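How to reduce heat in a workroom during warm weather

Rooms used for desk or bench work often become uncomfortable well before the hottest part of the day. This page sets out the steps that Jeltgate asks room leads to follow between May and September. It applies to all ground-floor and first-floor rooms, and to rented rooms in the Zaugg building.

Before you begin

You will need a room thermometer, a notebook or the room log, and the key to the window locks. Place the thermometer at desk height, out of direct sun and away from any equipment that gives off warmth. Leave it for 15 minutes before taking the first reading.

Step 1. Record the pattern of the day

Take a reading on arrival, at noon and at the close of work. Continue for one full working week, starting on a Monday. Note which windows were open and which blinds were down. Rooms facing east usually need attention in the first hours of the morning; those facing west may seem comfortable until the middle of the afternoon.

Step 2. Air the room early

Open windows on two sides of the room, where there are two, as soon as the building is unlocked. Prop the inner door. Close the windows again once the air outside is warmer than the air inside. In rooms with windows on one side only, open the top and bottom sashes by the same amount. Rooms fitted with fixed panes should be reported to the estates desk.

Step 3. Keep the sun off the glass

Lower outside shutters first, if fitted. Inside blinds are less effective but still worth using. Trees and tall shrubs close to a window give useful shade and should not be cut back in summer without the agreement of the estates desk.

Step 4. Remove sources of warmth

Switch off chargers, screens and lamps that are not in use. Old lamps are a common oversight - four 100-watt bulbs add 400 watts to a small room. Printers should be moved to the corridor where there is a suitable socket.

Step 5. Use fans correctly

A fan does not lower the temperature of a room. It moves air across the skin, and its value depends on where it points. Wall fans should be aimed at the place where people stand or sit, and kept clear of loose paper. Grilles must be wiped once a month with the fan switched off at the wall.
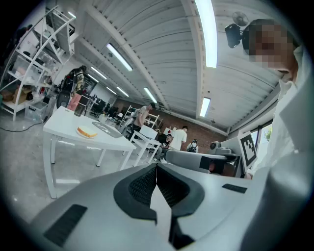
Benedikt Wieser writes that in the Billier rooms the morning airing made more difference than the fans did, but only after the inner door was propped as well. He would like Step 2 to state that the door must be closed again by 10, when the corridor begins to warm up.

The point about the door has been passed to Engelbert Holzer for the next revision. Fire doors must never be propped, whatever the time of day.

Step 6. Review

Repeat the readings from Step 1 after 12 working days and send both sets to the estates desk, with the room number on each sheet.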